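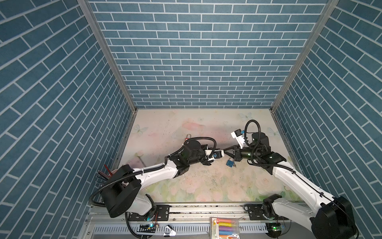 Drirkach storage units to reopen in October with new locks

The council-owned storage units behind Drirkach market hall will reopen to tenants in October, four months after a run of break-ins closed the site.

All 131 units will have a new padlock and a replacement hasp when they are handed back. Tenants will no longer be allowed to fit their own locks, and one key for each unit will be held at the site office in a sealed envelope.

The units are mostly rented by market traders and by people living in the flats on Cabrera Road, many of which have no storage of their own. They were closed in June after thieves got into 35 of them over two nights. Bicycles, tools and market stock were taken, along with a trader's spare awning, which was later found in the canal.

Zerrin Güler, who manages the site for the council, said the locks in use before the break-ins had been a mixed bag.

"Some people had very good locks on very bad hasps," she said. "Others had a luggage padlock. We had no rule about it, and the tenancy agreement only said the unit had to be kept shut."

The work has been done by Werkotard, a locksmith's in the town. As well as the locks and hasps, the firm has replaced the hinge screws on the doors with bolts that can't be undone from the outside. The bill came to £3,851, lower than the council had set aside, and the difference will go towards lighting in the rear passage.

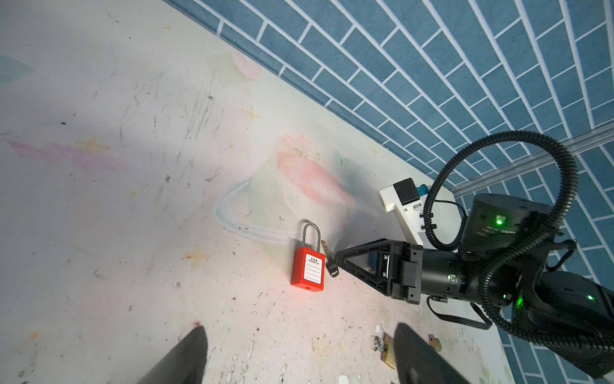

What tenants need to do

Tenants should bring proof of address and their old tenancy number to the site office, which will be open from 8am until noon for the first two weeks. They will be given two keys and asked to sign for them. A lost key will cost £6 to replace.

Anything still inside a unit has been left where it was. Tenants whose units were broken into can ask for a list of what was found there when the police had finished, and a copy can be sent to insurers.

Rents will stay the same until spring. No rent has been charged for the months the site was shut, and anyone who paid in advance will have the money taken off their next bill.

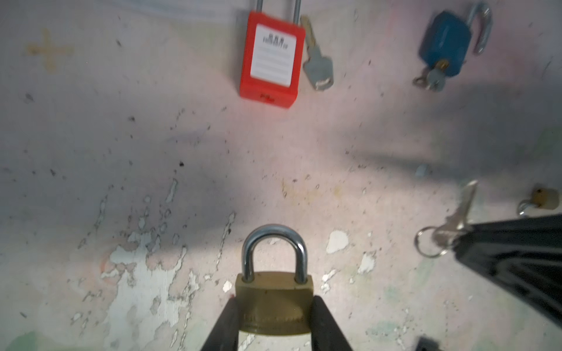 A brass padlock with a chrome shackle.

Taner Kozan sells kitchenware on the market and has rented two units for nine years. He lost stock worth roughly £3,000 in June and has been keeping the rest in his brother's garage, a half-hour drive each way.

"I'll be glad to have it back," he said. "I'd have liked a camera on the gate as well, but they tell me that's next year's money."

He is less happy about the spare keys being kept in the office. Several other traders raised the same point at a meeting in August, and the council has agreed that no envelope will be opened without a call to the tenant first — except in a fire or a flood.

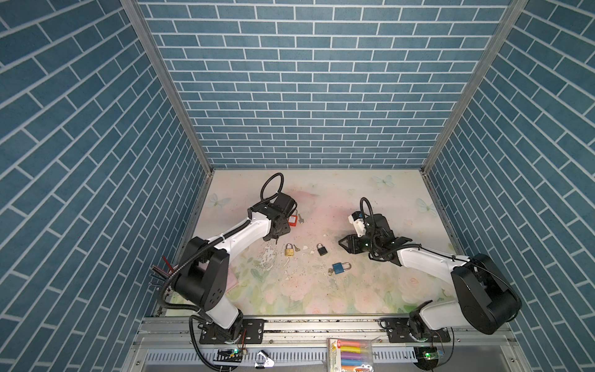

The meeting also heard from Defne Tuncer, who asked for the gate to be locked earlier in the evening. It has been left open until 10pm since the units were built. From October it will close at 8pm, and traders who need to get in later can ask for a gate code.

There is a waiting list for empty units. Names can be added at the site office or at the library desk.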